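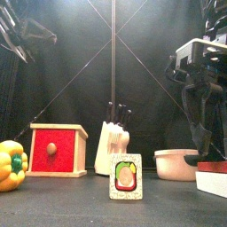
Guarding and workcell practice

Lesto Two-Arm Tabletop Cell

The Lesto is a fabric-walled cell for two arms working over one dark tabletop. It is supplied by Kosine with the Ziltby practice sheet, revised 16 Dec 2018.

The fabric is there to control light and background. It is not a guard - hands stay outside the cell whenever either arm is powered.

Maximum speed with both arms live: 84 mm per second
Maximum object weight: 876 g
Clearance between grippers: set before each session

Household items and toys may be used as test objects. Remove anything with a real blade or loose glass.
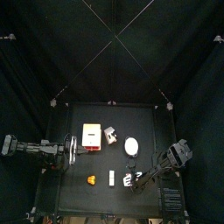

Only one arm may cross the centre line at a time. Check cable slack at the wrists after every 4 hours of running, and replace the finger covers after some 1,000 grasps.

Questions on the practice sheet go to Noemi Guerra. Spares are ordered through Marjan Hashemi.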